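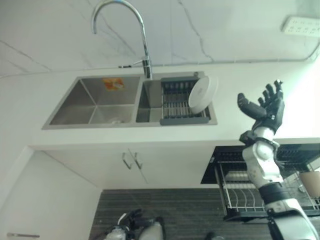
Slow draining kitchen sink, only when the dishwasher runs

Posted by Gion Schnyder

We moved into a 1990s ranch house in January and the kitchen drain has been strange from the start. With the faucet running full blast, the sink drains fine. When the dishwasher pumps out, water comes up through the sink drain, gets to maybe an inch deep, and then takes 4 minutes to go down. It leaves little bits of food behind.

What I have done so far:

Took the P-trap off and cleaned it. There was some gunk but it was not blocked.
Ran a 15 foot hand snake into the wall pipe. It went all the way in and I felt nothing.
Two rounds of boiling water and dish soap.
Cleaned the dishwasher filter.

There is no garbage disposal. The dishwasher hose connects to a branch tailpiece under the sink, and the hose lies on the cabinet floor before it goes up to that fitting. There is no air gap on the counter. The dishwasher is an Endska, came with the house, no manual.

I called Astitz Plumbing and they quoted me $285 to come out and clear the line, with no promise that it would fix it. Is there something else I should try first? The house is on city sewer and no other drain is slow.

Jusetti

You have two separate things going on, so take them one at a time.

The hose first. It needs a high loop. Bring it up from the dishwasher so that it touches the underside of the countertop, fasten it there with a clamp or a strap, and then let it come down to the branch tailpiece. With the hose lying on the cabinet floor, dirty sink water can run back into the dishwasher. This will not cure the backup but you want it done anyway. Some towns require an actual air gap, so check with your building department before you buy anything.

Now the backup. A dishwasher pump pushes water out fast and in short bursts, and greasy water at that. A pipe that is partly closed up with grease can keep up with a faucet and still fall behind the pump. Your snake probably went right through the soft stuff and left it on the walls of the pipe. A thin cable makes a hole in grease and that's about all it does.

Try this test. Plug the sink, fill it nearly to the top, and pull the plug. If it starts off well and then slows down or gurgles, the line is restricted farther along. A faucet alone doesn't put enough water through to show it.

If it fails the test, look for a cleanout. In a lot of ranch houses there is one on the outside wall behind the kitchen, a threaded cap near the ground, sometimes painted over. Put a bucket under it and open it slowly. From there you can run a rented drum machine with a wider cutter head. The kitchen line usually runs a good way before it joins the main, and that long flat stretch is where the grease sits. Wear gloves and eye protection and don't let the cable bunch up between you and the pipe.

Do not put chemical drain opener in first. If it doesn't work you will have a pipe full of it when you open the cap.

Echeverría

Could be the vent. Mine was a bird nest. Go up on the roof with a hose and run water down the vent pipe, if it backs up that's your problem.

Also the boiling water is a bad idea if you have PVC. Hot tap water is enough.

Comments

Gion Schnyder: Did the full sink test. Started fine, then slowed way down and gurgled. Found the cleanout behind a shrub, painted the same color as the siding. Going to rent the machine on Saturday. The high loop is in.

Jusetti: Good. Put some penetrating oil on the cap the night before.

Echeverría: Check the vent too while you have the ladder out.

Gion Schnyder: Cable hit something soft at maybe 20 feet and came back covered in gray grease. Flushed it with the garden hose for a long while after. Ran the dishwasher twice and nothing came up in the sink.

pipedream176: Same problem here but I have a disposal. Does the hose still need the loop?

Jusetti: Yes. And if the disposal is new, make sure the knockout plug was removed from the dishwasher inlet.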